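Frequently Asked Questions – Remote Demonstration Program
Storuvura Robotics Training Center
Last updated 12 November 2022

This page answers the questions most often received from prospective demonstrators, partner sites and members of the public. Questions about an existing contract should be sent to the contract manager named on it.

General

What is the Remote Demonstration Program?

The program collects demonstrations of everyday tasks, performed by people and recorded so that a robot can learn from them. Work is carried out at the Storuvura center and, by arrangement, at the Gosura annex. Outdoor tasks are first performed in a simulated garden and are repeated on physical equipment only after review.

What is the difference between demonstrating by hand and demonstrating by remote control?

In a demonstration by hand, the demonstrator holds the robot's arm and guides it through the motion directly. The motors are set to yield to light pressure, and the joint positions are recorded as the arm moves. In a demonstration by remote control, the demonstrator sits at a station and moves a pair of handheld controllers. The arm, whether physical or simulated, follows. Simulated tasks can only be demonstrated by remote control.

Who is responsible for the program?

Elínborg Mikkelsen is head of demonstrations and is responsible for task design, training and the acceptance of recordings. Dennis Hollis is responsible for the stations, the control software and the simulated environments.

Taking part

Do I need technical experience?

No technical background is required. Applicants must be at least 18 years old, must be able to sit at a station for the length of a session, and must complete the introductory course. Experience with gardening, housekeeping or repair work is welcome, as it often helps a demonstrator choose a sensible order of steps.

How long is the introductory course?

The course lasts 3 days. The first day covers safety and the handling of a physical arm. The second is spent at a remote station with the practice tasks. On the third day each applicant completes a supervised session, which is reviewed the same afternoon. Applicants who are not accepted may repeat the supervised session once without charge.

How many demonstrations am I expected to record?

A full assignment consists of 300 accepted demonstrations of a single task. Recordings returned for quality reasons do not count toward this number. Most tasks are short, and demonstrators are asked to set their own pace within the session schedule.

Can I take breaks?

A break of 5 minutes is scheduled after each block of recordings. Demonstrators may also pause between recordings at any time by placing both controllers in the cradle. Please do not pause in the middle of a recording. If you must stop, discard it and begin again.

May I work from home?

Remote stations are available only at Storuvura and Gosura. The control link has been tested on the center's own network, and delays on home connections make fine movements difficult to perform well.

Recording quality

What makes a demonstration acceptable?

The task must be completed as written on the task card, from the stated starting position to the stated end position. Movements should be steady and deliberate. Small corrections are acceptable and are often useful to the learning system – a recording in which the demonstrator misses a grasp and recovers calmly will usually be kept. Recordings with long periods of idle movement, sudden jerks or contact with objects that are not part of the task will be returned.

Should I always perform the task in the same way?

Demonstrators should follow the order of steps on the card but are free to vary the approach. Picking up an object from a slightly different angle each time gives the system a wider range of motion to learn from. Where a card is marked "fixed approach," the angle shown in the training session must be used throughout.

Who reviews the recordings?

Each recording is checked automatically for missing data and then viewed by a reviewer. The reviewer may accept it, return it with a comment, or refer it to Elínborg Mikkelsen's office. Demonstrators may ask for a second review within one week of receiving a comment.

What is the Clodar format?

Clodar is the file format used by the center for finished demonstrations. It stores the camera views, the position of each joint, the state of the gripper and the text of the task card in one file. Partner sites that need to read these files may request the Clegg viewer, a small program maintained by Dennis Hollis and supplied without charge.

How large is the collection?

The outdoor portion of the collection reached 4000 accepted demonstrations in June. Indoor tasks are counted separately and are reported in the annual summary to partner sites.

Privacy and data

What information about me is recorded?

The program records the movement of the controllers, the time of each session and a demonstrator number. Voices and faces are not recorded at remote stations. Names are kept apart from the recordings and are used for scheduling and payment only.

Can I withdraw my recordings?

A demonstrator may withdraw any recording that has not yet been released to partner sites. Requests must be made in writing and must include the demonstrator number and the session involved.

The simulated garden

Why are outdoor tasks demonstrated in simulation first?

Simulation allows a task to be repeated from the same starting point as often as needed, without regard to weather or daylight. It also allows mistakes to be made without damage to equipment. A task card that proves unclear in simulation can be rewritten before any time is booked on a physical arm.

Are the plants and paving part of the task?

Unless the task card names them, plants, paving, fences and buildings are treated as surroundings. Demonstrators should keep the arm clear of them. Contact is noted in the recording even where the simulated object does not move.

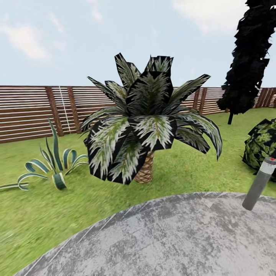 The patio, lawn and slatted fence of the simulated garden appear in both views.
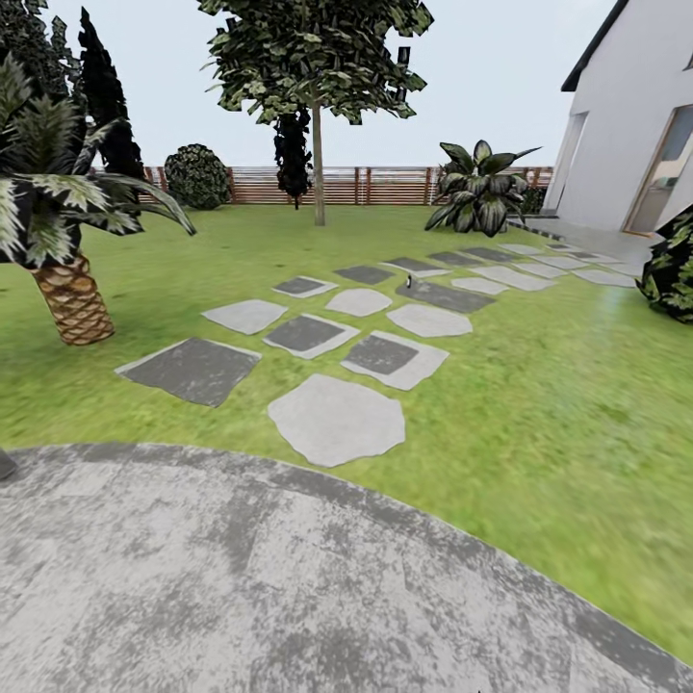 What should I do if the arm stops following my controllers?

Release both triggers, hold the controllers still and wait for the station to show the ready signal. If the signal does not return, place the controllers in the cradle and call the session supervisor. Do not restart the station yourself, as the recording in progress would be lost and the supervisor would be unable to trace the fault. Time spent waiting for a station to be restored is paid at the normal session rate.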